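Vara Manipulation Club: call for participants, autumn project

The Vara Manipulation Club is looking for students to join its autumn project on the handling of household textiles. The project starts in October and runs until the end of term. Places are open to anyone enrolled at the Flarkau campus, in any year and on any course. Previous experience with robots is not required.

The aim is to train a two-handed policy that can pick up, turn and fold knitted and woven cloth. Training data is recorded by participants working with hand-held grippers, one in each hand. The target for the term is 2595 accepted demonstrations. A demonstration is accepted when both grippers keep tracking from start to finish and the cloth ends in the state named on the task card.

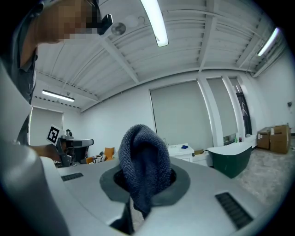
Niloufar Shojaei

Sessions last two hours, with a break at the halfway point. Participants work in pairs. One person operates the grippers while the other resets the cloth, reads out the task card and logs the result, and the two then change over. Towels are the first item on the list. The knitted ones bunch easily and are harder to grasp by a single layer, so new participants should expect a high rejection rate in their first session.

We are recruiting for two roles.

Operators record demonstrations. They need steady hands, normal or corrected vision, and enough patience to repeat a short task many times. Each operator is asked to complete 52 demonstrations per session once trained. Left-handed applicants are welcome, and the task cards exist in both versions.

Data reviewers check recordings, mark the start and end of each grasp, and reject runs where tracking was lost. They should be comfortable with the command line and able to write a short Python script. Reviewing can be done from home. Reviewers attend one recording session at the beginning of term so that they know what the operators are dealing with.

Training is given by Krešimir Vlachou and takes one afternoon. It covers calibration, marker placement, safe handling of the equipment and the Brukine logging software. Written notes are handed out in advance and should be read before you come.

The work is unpaid. Students on the Robotics Practice module may count it towards their project hours, subject to approval from Elaheh Jafarzadeh. Participants who finish the term will be named in the dataset release unless they ask not to be.

To apply, send up to 400 words to the club secretary, Shahla Taheri, through the noticeboard. State which role you want, which afternoons you are free, and whether you have worked on a group project before. Please mention any wrist or shoulder injury. Applications close at 3 pm on the last teaching day before October.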